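Chairs First, Then Everything Else: my studio room report

So my project was pretty simple on paper. Take one big shared studio at Toltgate and figure out how to make it feel like a place you'd want to sit down in! I had a budget of 300 dollars and 7 weeks, and I spent the first one just arguing with myself over seats.

The brick wall stays, obviously. I love that red-brown color and I built my whole palette around it (lots of white and light gray, with the pattern kept to black and white).

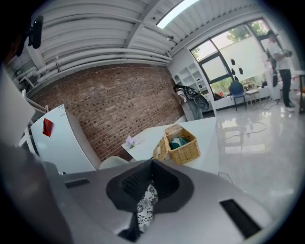
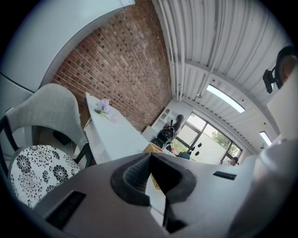
Toltgate, Jun 9, 2019

The brick runs through both pictures, and you get a black-and-white floral pattern in each one too. My favorite is the chair with the curved gray back and the blossoms on its seat. I'd been scared the print would fight with the brick, but I think they get along great!

The wicker basket on the white table is for fabric, and I want more like it. Next up is the shelving, where I'm still torn between the Nesley bins and the Firum ones. Nesley is cheaper, Firum stacks better. I'll measure the compartments again before I order anything.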